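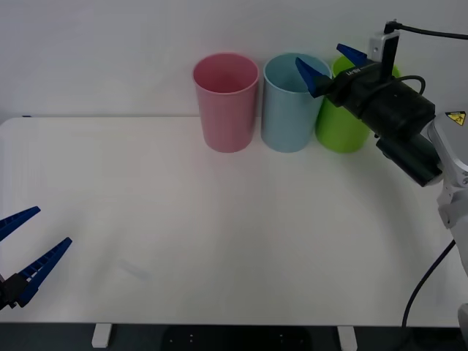
Home production notes: yard signs and mailings for a local campaign
Clamside Ward Politics - Practical Pages
Updated 2021-03-13

These notes cover sign assembly, cleaning, storage and envelope work done at home for a town council or school board race. They assume a garage or kitchen, hand tools and a small budget.

Assembling corrugated plastic signs

Use 9-gauge step stakes for signs up to 18 by 24 inches. Lighter 10-gauge wire bends in frozen ground and leans in wind.

Check the flute direction before ordering. Flutes must run vertically or the stake has nothing to slide into. Printers sometimes rotate the artwork to save material, so have the direction written on the proof.

If a stake sticks halfway, do not hammer it. Pull it out, wipe the tines with a drop of dish soap on a rag and push again with even pressure on both sides. A burr on the cut end is the usual cause. Two strokes with a flat file remove it.

Keep unassembled signs flat. A stack leaned against a wall for a week takes a curve, and a curved sign catches more wind.

Cleaning signs for reuse

Wash with lukewarm water, dish soap and a soft sponge. Acetone and lacquer thinner take the ink off. Rubbing alcohol removes most sticker adhesive from unprinted areas, but test a corner first - some inks lift with alcohol as well.

Covering an old date or slogan is cheaper than reprinting. Cut a vinyl patch half an inch larger than the text on every side and round the corners. Square corners peel.

The Barreto slate for library trustees reused 216 signs this way after its December recount. Seven were scrapped, all of them cracked along a flute.
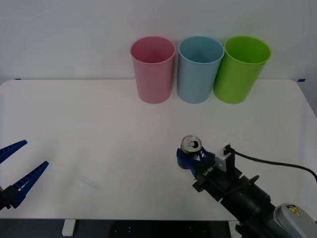
Does a patched sign need a new "paid for by" line?

It needs one whenever the old line names a committee that is no longer paying for the sign. Rules on wording and type size differ by state, so get the current text from the election office before cutting vinyl.

Folding and stuffing

A letter-size sheet in a number 10 envelope takes a standard C-fold. Fold the bottom third up first, crease with a bone folder or the back of a butter knife, then bring the top third down. Leave the inner panel 1/16 inch short so it does not buckle.

For 800 pieces or more, do all the folding before any stuffing. Mixed work is slower and produces more empty envelopes. Weigh a finished piece on a kitchen scale. If one comes out light, the insert is missing.

Seal with a damp sponge set in a saucer. Too much water wrinkles the flap. Press sealed envelopes under a cutting board for ten minutes before bundling.
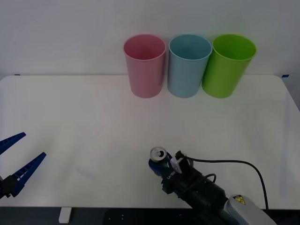 Bundle by ZIP code and hold each bundle with two rubber bands, one in each direction. Write the count on a slip of paper under the top band, not on the envelope. The last Lelitz Street mailing went out as 1657 pieces in trays, and the slips were what made the postage form add up.

Storage between elections

Pull the stakes and store them separately. Wire rusts first at the weld. Wipe it dry, apply a thin coat of light machine oil and tie stakes in tens with twine.

Stack signs face to face with newsprint between the printed sides. Avoid attics, where summer heat can soften the plastic. A basement shelf is fine if it is off the floor.

Leftover envelopes keep poorly in damp rooms. Put them in a lidded plastic bin and expect some flaps to seal themselves after two summers. Slit those and use them for petition receipts.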